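Setting and Clearing: A Gallery of the Small Table

The Cledau Household Studies Centre presents four views of its small table at Sultovton. The gallery accompanies the December unit on everyday table work, which covers the placing, lifting, stacking and clearing of dishes in shared rooms. Colours are kept few on purpose – learners find it easier to discuss a setting when each dish can be named by its colour alone.

The unit was prepared by Emiko Morikawa and reviewed by Hauwa Effiong. Printed copies of the course notes are held at the front desk and may be borrowed for the length of the term.

Two pink plates and one in lavender-blue, with the small ornaments kept to the far edge of the table.

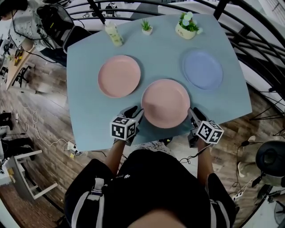 Issue 34, page 4

The Centre recommends that decorative items be settled before any dishes are brought out. A plant or a bottle moved late in the work tends to be moved with a full hand, and most of the breakages in our records began that way. Ornaments should stand well back, leaving the near half of the table free for the person who is setting it.

Artificial flowers are acceptable in shared rooms and are dusted with the shelves. Live plants are watered at the sink and returned to the table once the pot has drained.

A pink plate tilted up by its rim, with its partner lying flat to the left and the planter marked "Life" at the back of the table.
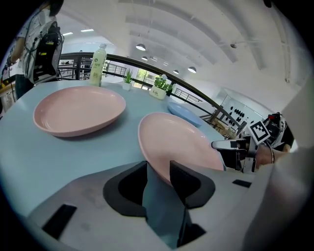

Lifting by the rim is suited to wide, shallow dishes that are empty. A dish that holds food or liquid should be supported from beneath and kept level until it has reached the counter. Learners are asked to finish one lift before beginning the next, and to set each dish down fully before letting go.

The order of clearing is left to the learner. Ms. Morikawa prefers to begin with the dishes nearest the edge; Ms. Effiong begins with whichever colour has the most pieces. Both methods are described in the notes, and neither is marked above the other.

Both pink dishes tilted up on the table, the light blue plate lying flat farther back, near the white flowers.
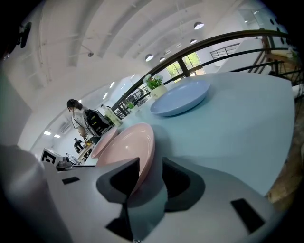
Placing and Spacing

Dishes intended for one sitting should be spaced so that a hand can pass between them. On a small table this usually means a shallow triangle, with one dish brought forward and the others set to either side. Rims should not overlap the edge of the table, and dishes of the same colour need not be placed side by side.

The pink dishes at left and centre, the pale blue to the right. Along the far edge are a clear bottle with a white cap, a small succulent and the flowers in their cream pot.
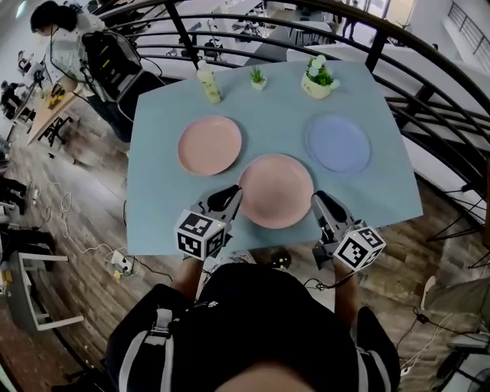
How high may dishes be stacked when the table is cleared?

Learners may stack up to four dishes of the same size. Larger pieces go at the bottom, and cutlery is carried separately.

Requests for the printed notes may be left at the Weidemann Room, Cledau Household Studies Centre, Sultovton. A set of 40 copies is available for class use.

Page last reviewed Dec 23, 2022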